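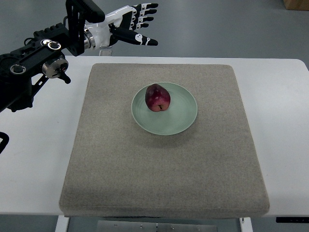
One red apple, one green plate.

2 Sep 2018

I have been thinking about apples far too much this week, and I blame Angharad. She moved into the house with the long garden back in March, and at the bottom of it are 9 old trees that had been left to do as they pleased. By the end of August she was leaving carrier bags on our doorstep and running away.

So far I've made crumble (twice), a cake that sank, and a big pan of sauce that's now in the freezer in old yoghurt pots. Jordan says he likes the sauce with pork. He says it a bit less warmly every time I get it out.

The cake I will have another go at. It was my gran's recipe, 200g of butter and 300g of flour, and she never wrote down the oven temperature because she just knew. I don't just know! I went too hot, the top went dark and the middle was soup. We ate round the edges with custard and it was lovely, so I'm not too upset.

What I really want to try is drying them. Divina does hers in thin rings, strung on cotton over the boiler, and her kids eat them like crisps. Mine would be full of dust and cat hair, but I might risk the oven on its lowest setting with the door open a crack – has anyone done this? How long did you leave them?

Also, if you live near me and own a cider press, please get in touch. There were two more bags on the step this morning.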